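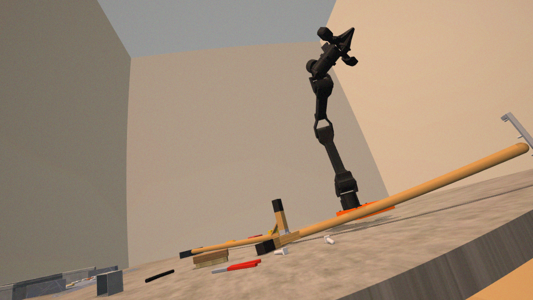

Morenike Idahosa spends most of her working day deciding what a robot should practice on. She runs example collection at Purnard, a small company that trains arm controllers for repair shops and light assembly, and most of her examples come out of a simulator her team calls Bassi. We talked for an hour in June, mostly about clutter.

"People come in thinking the arm is the hard part," she said. "The arm is a file. We got it working in the first month. The table took a year."

By the table she means whatever the arm has to deal with: blocks, rods, small white cylinders, a tool with a red handle, all put down on a slab with a concrete texture. Each arrangement is called a layout, and each layout is used for a set of recorded attempts. An operator steers the simulated arm with a hand controller and tries to finish a short task, such as moving the long rod clear of everything else. The recording keeps the joint positions, the gripper state and the view from several cameras.

The first collection had 400 attempts, all on tidy layouts. Objects stood apart from each other and nothing leaned. The controller trained on it did well in tests that looked the same and badly in any other kind.

"It had never seen one thing lying on top of another," Idahosa said. "So it would go for the rod and take the block along with it. You can't blame it. We hadn't shown it a single case."

The team then wrote a tool named Detum, which drops objects from a low height and lets them settle before the operator starts. It produced a lot of mess and a lot of waste. Objects rolled off the platform or ended up inside each other, and some layouts could not be solved by anyone. Operators now get 48 seconds to look at a new layout and can reject it without giving a reason.

"I used to ask for a reason," she said. "They wrote 'bad' in the box every time, so I took the box out."

Long objects get more of her attention than anything else. A cube can be grabbed from most sides and the result is nearly the same. A rod is different, she said, because one end can be a long way from the gripper when it starts to swing. Operators learned to take it near the middle and lift slowly. The early recordings don't show that, and she has kept them anyway.

"There was an argument over it. One side wanted only clean examples. I wanted the ones where the operator grabs the wrong spot, feels it going bad, puts it down and tries again. The controller is going to grab the wrong spot too. It needs to have seen what comes next."

The current set, Mestent, holds 4000 attempts. Of those, 1426 include at least one regrasp, and they are tagged so they can be left out of a training run. Idahosa checks the tags herself. She watches the recordings at double speed with the sound off – the simulator plays a click at every contact, which she finds hard to listen to for a whole afternoon.

I asked whether the simulated wood and metal were close enough to the real thing. She said the looks matter less to her than the friction values, and that she would trade all the surface textures for better numbers on how things slide. Wall color and lighting are changed between runs so that the controller doesn't come to depend on them. Friction is changed too, within a range the team measured on a bench in the next room.

"We measured it with a ramp and a phone," she said. "It was good enough to start with. I'd like to do it again properly."

She is also unhappy with how alike the operators have become. There are only a few of them, they sit next to each other, and they have picked up each other's habits. Nearly all of them now come at an object from the same side. A new operator's first week is worth a lot to her for that reason, and she asks that nobody give them tips until it's over.

The next collection will add tasks with two steps, where one object has to be moved before another can be reached. The layouts are being made by hand this time, with Detum used only to shift things a little after they have been placed. Idahosa expects it to go slowly. She had built six of them on the morning we spoke and thrown out two.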